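Section 4: Setting up your Utine compost tumbler for the first time

Well, you've got the frame together (and if you did it without a spare bolt rolling off under the deck, you've done better than most of us at Kitness). This section takes you from an empty drum to a working one. Set aside an unhurried morning for it, put the kettle on, and read the whole section through once before you lift anything.

Before you begin

You'll want the two legs already bolted to the crossbar as shown in Section 3, the drum sitting in its cradle, and the locking pin in the closed position. Have a bucket of water, a pair of garden gloves and a good pile of dry leaves or torn-up cardboard close by. Pick a spot that gets morning sun and a bit of afternoon shade, and leave 600 mm clear behind the drum so it can turn without catching the fence.

CAUTION: A full drum is a heavy thing. Keep little fingers, dogs and loose sleeves well away from the cradle whenever the locking pin is out.

4.1 Levelling the stand

1. Put a spirit level across the crossbar. If one side is low, wind out the foot on that side until the bubble settles in the middle.

2. On lawn, slip a paver under each foot. Soft ground will sink a little over the first few weeks, particularly after rain, so check again in a fortnight and once more in April when the weather turns.

3. Give the stand a firm shake. If it rocks, go back to step 1.

4.2 The first fill

4. Pull out the locking pin, turn the drum until the door faces up, and push the pin back in until you hear it click.

5. Slide the door fully open. It's stiff when new -- a dab of vegetable oil along the runners helps no end.

6. Put in dry brown material first, enough to cover the bottom of the drum to the depth of your hand.

7. Add your kitchen scraps. Fruit and vegetable peelings, tea leaves, coffee grounds and crushed eggshells are all welcome. Leave out meat, dairy and anything oily unless you'd like to meet every rat in the neighbourhood.

8. Cover the scraps with twice as much brown material again, then sprinkle over two cups of water. You're after the feel of a wrung-out sponge.

9. Close the door and do up both latches. 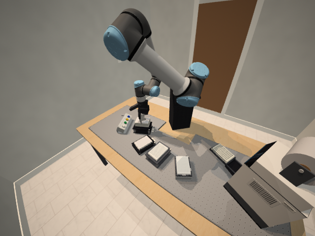
10. Take out the locking pin, give the drum five slow turns in either direction, and put the pin back.

NOTE: Stop filling when the drum is three-quarters full. It needs some air in there to tumble, and a packed drum just goes round in one big lump.

4.3 The first few weeks

Turn the drum every second or third day. After 10 days or so it should feel warm when you rest your palm on it, and by day 15 you'll likely notice the level has dropped. If it smells sour, add more cardboard and leave the vents open. If nothing much is happening, it's probably too dry, so give it another cup of water and a bit more green.

Virgil Hodoroagă, who looks after our spare parts, would like me to mention that replacement door latches are part number 2975, and that they fit the older Ghumman drum as well. Please have your serial number handy when you ring. It's on the underside of the crossbar, next to the left leg.

Emptying and sieving are covered in Section 5.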